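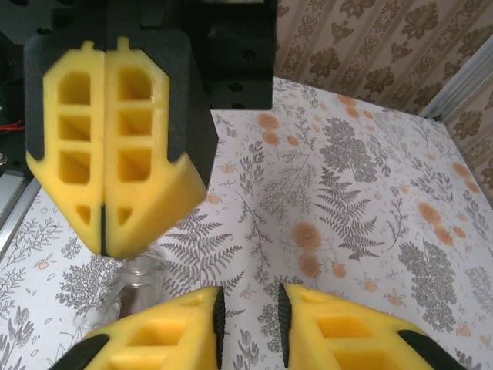
Hiwot Teshome wrote back after the last report that the walking route was too long for one stage between Omine and Hatwood, and that she would like to see it split before more signs are ordered. The stage is now split. The rest of this report covers what we did between the spring thaw and the end of September.

## Route

The old stage four was 25 miles with no place to sleep on it. Walkers coming off the ridge late had to call a taxi or keep going in the dark. We moved the stop to Trokside, where the campground has agreed to hold back a few tent sites for people arriving on foot until 8 p.m. The new stage is longer overall by 2 miles, mostly on the farm road below the reservoir. It is dull walking but it stays dry.

The river crossing at the Sæther place is still open only by permission. The family has renewed it for one year. We asked for three.

## Signs and maps

- 23 posts are in the ground, all of them north of Trokside.
- The posts for the southern half are cut and painted but not set. The ground there is too stony for the hand auger.
- The printed map went out with the old stage four on it. We put a correction slip in the copies we had left. Copies already at the Hatwood bus station do not have the slip.

## Walkers

Ea Dalsgaard walked the full route in August, south to north, in seven days. Her notes are the most useful thing we have had all season. She lost the path once, in the cutover woods past the second gate, and went an hour out of her way before she met the road. She found water at every place the map shows it except the spring above Omine, where the pipe was dry. She also says the bus from Hatwood leaves ten minutes before the posted time when it has no one to wait for.

The logbook at the ridge shelter got wet in July and most of those pages can't be read, so we don't have a count for that month. The new book is in a tin box.

## Money

Spending is under budget on printing and over on gravel. The farm road needed two loads after the June rain, and we had planned for one. We would like to move what is left of the printing line to cover it, and need a yes or no on that before the October order.

## Next

Set the southern posts with a rented power auger. Mark the cutover woods properly, with paint on the trees until posts can go in. Take the spring above Omine off the map, or fix the pipe if the landowner agrees.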